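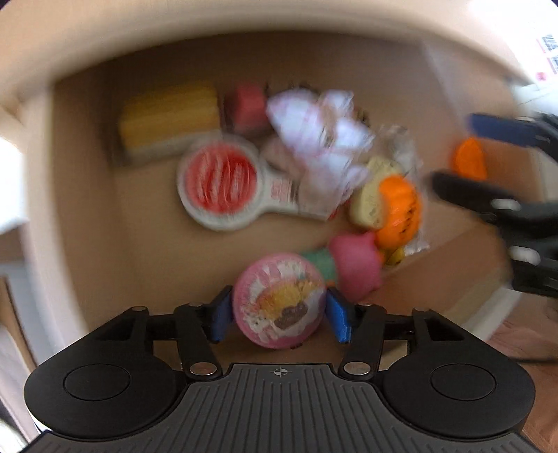 Box volume and the shipping bill

Jul 26, 2021

Carriers bill parcels on whichever is greater, actual weight or dimensional weight. Dimensional weight is length times width times height, divided by a number the carrier picks. My carrier, Blackburn, lowered that number in January, and light parcels got more expensive overnight.

I went back through 194 outgoing parcels from my Plurka shop. Over 55 percent had been billed on size. Most were in the 16 inch carton, packed with a lot of paper and very little product.

The fix was dull. I added a carton 2 inches shorter and changed the default in Cilla, the label program, so that it asks for measured dimensions at each order. Cilla rounds every side up to the next whole inch. A flap that bulges can therefore cost a full inch, so measure after taping.

Parcels to Trotlow still go out in the old carton until the stock is used up. I have not yet tested padded mailers.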